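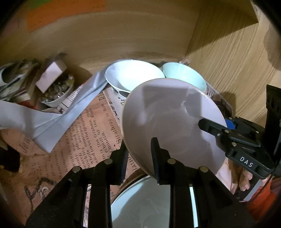 Large white plate, tilted.

Rundomholm Catering Services
Kitchen Support Desk
Subject: Dried white beans remain firm after full cooking time
Site: Clonditz dining hall, main kitchen
Opened: 2018-12-23
Priority: Normal
Status: Closed, with one item carried over

Reported problem

The Clonditz kitchen reports that dried white beans prepared for the tomato and bean stew are not becoming tender. The beans are soaked overnight, drained, and transferred to the Valtton tilting kettle for cooking. After the time stated on the recipe card the skins are tough and the centers are chalky. Extending the cooking time by an hour improves the skins slightly. The centers do not change.

The site has discarded one full batch of 300 portions. A second batch was passed through the food mill and served as soup. The kitchen asks whether the kettle is failing to hold temperature and requests a service visit.

First response from the Support Desk

A service visit has not been booked at this stage. Please supply the following:
Product name and lot code of the beans, and the date they were received.
Whether the soaking water was salted.
The order in which ingredients go into the kettle.
The temperature of the liquid at the center of the kettle once it has come back to a simmer, taken with a probe thermometer and not read from the panel.
Whether any other dish made in the same kettle has been affected.

Until the cause is known, please use canned beans for the stew and rinse them before use. Canned beans should go in during the last part of cooking, as they will break up if they are simmered for as long as dried beans.

Reply from site

The beans are Lindqvist medium white, in sacks. The lot code is not legible on the open sack. The delivery note shows receipt in March. Two unopened sacks from the same delivery are in the dry store.

Soaking water is not salted. The cooks were instructed some years ago that salt toughens beans.

Order of ingredients: oil, onions, carrots and garlic are cooked in the kettle first. Canned tomatoes are added next and brought to a simmer. The drained beans and stock follow. Herbs and salt go in at the end.

The probe reading matches the panel. The liquid simmers steadily with the lid closed. Chicken stock and rice pudding have been made in the same kettle this month without complaint.

Support Desk assessment

The kettle is unlikely to be at fault. A vessel that cannot hold a simmer would also have affected the stock. Three other causes are under consideration.

Acid. Tomatoes are acidic, and acid slows the softening of the bean. Beans added to a tomato base while still raw may stay firm long after their normal cooking time. The recipe card held by the Support Desk calls for the beans to be cooked in plain water until tender before they are combined with the tomatoes. The method described by the site differs from the card.

Age. Dried beans keep for a long time but become slower to cook as they get older. Storage in a warm or damp place makes this worse. The date of receipt is known, but the date of harvest is not.

Water. Hard water contains minerals that strengthen the cell walls of the bean. The Clonditz kitchen has a water softener on the supply to the combination ovens. It is not clear from our records whether the kettle tap is on the same line.

The instruction regarding salt is out of date. Moderate salt in the soaking water helps the skins to soften and gives better flavor. It may be added again, in a small amount, to the cooking water.

Requested test

Please run the following on the small range in four separate pots, using beans from the open sack, all soaked together overnight in plain water.

Pot A: plain tap water from the kettle tap.
Pot B: bottled water.
Pot C: plain tap water from the kettle tap, with canned tomatoes added at the start in the same proportion as the stew.
Pot D: plain tap water from the kettle tap, using beans from one of the unopened sacks.

Bring each pot to a full boil and hold it there for 10 minutes before lowering the heat to a simmer. The boil should not be left out. Keep the beans covered with liquid throughout and top up from a kettle of boiling water of the same type. Begin checking at 42 minutes. Take several beans from each pot at each check, as a single bean may mislead. A bean is done when it can be crushed against the roof of the mouth with the tongue and has no grain at the center.

Test results from site

Pot A: firm at the first check. Tender at 73 minutes, with a few split skins.
Pot B: slightly softer than Pot A at the first check. Tender shortly before Pot A.
Pot C: firm at the first check. Still chalky when Pot A was finished. Left on the heat until the end of the shift and still not acceptable.
Pot D: no difference noted from Pot A.

The site adds that the liquid in Pot C reduced more than expected and was topped up twice.

Findings

The main cause is the early addition of tomatoes. Pot A and Pot C differed only in this respect, and Pot C did not become tender.

Water hardness plays a small part. The gap between Pot A and Pot B does not justify a change to the plumbing.

The beans are slower than fresh stock would be but remain fit for use. The unopened sacks need not be returned to Lindqvist.

No fault has been found with the Valtton kettle. The request for a service visit is withdrawn by agreement with the site.

Corrected method

1. Sort and rinse the beans. Soak overnight in cold, lightly salted water, under refrigeration.
2. Drain and rinse. Cover generously with fresh water in the kettle, add bay leaf and a little salt, and boil as in the test before reducing to a gentle simmer.
3. Cook until fully tender. Do not proceed on time alone.
4. Drain, keeping back part of the cooking liquid for the stew.
5. Cook the onions, carrots and garlic in oil. Add the tomatoes and simmer until thickened.
6. Return the beans with enough of the reserved liquid to loosen the stew. Simmer gently until the flavors have combined, then correct the salt.

Beans cooked through step 4 may be cooled promptly in shallow pans and held in their liquid in the refrigerator for use the following day. Vinegar, lemon juice and wine are to be treated in the same way as tomatoes and added only after the beans are tender.

Follow-up from site

The stew was prepared by the corrected method for the midday service. The beans were tender and held their shape on the serving line. The cooks found the stew somewhat thin. The Support Desk advised crushing a ladleful of the beans and stirring them back in before service, and this was satisfactory.

Closing note

The printed card in the Clonditz kitchen is an older version on which the first two stages appear as a single line. A replacement has been sent. Other sites holding the older card are asked to remove it.

Carried over: confirm whether the kettle tap is connected to the softened supply. Assigned to site maintenance.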